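Right, evening of fighting with a 555 timer so you don't have to. Short thread.
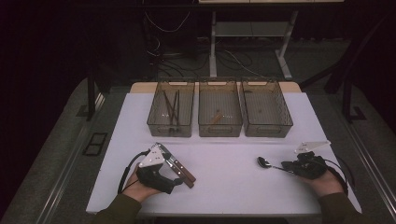 The plan was a slow blinker for the signal lamp on my Meltcombe layout. One LED, on a bit, off a bit. How hard can it be!

First go, it flashed so fast it just looked dim. I'd put in a 46k resistor (two in series, odd bits from the drawer) and a capacitor I was sure was 10uF. It was 10nF. Tiny letters, bad lamp, my fault.

Swapped it and got a nice lazy blink - but the LED stayed on far longer than it was off. Spent ages blaming the chip.

Of course the cap charges through both resistors and only discharges through one of them. So on time is always longer with the basic circuit. I knew this once.

Fix was a diode across the second resistor, so charging skips it. Near enough even now.

Then it started resetting whenever the points motor fired. 500uF would've been lovely across the supply but I had a 470, so in that went, plus a little ceramic right by the chip. Steady since.

Next up is the Laver crossing, two lamps taking turns. Might do that one with transistors, if anyone's got a layout they like?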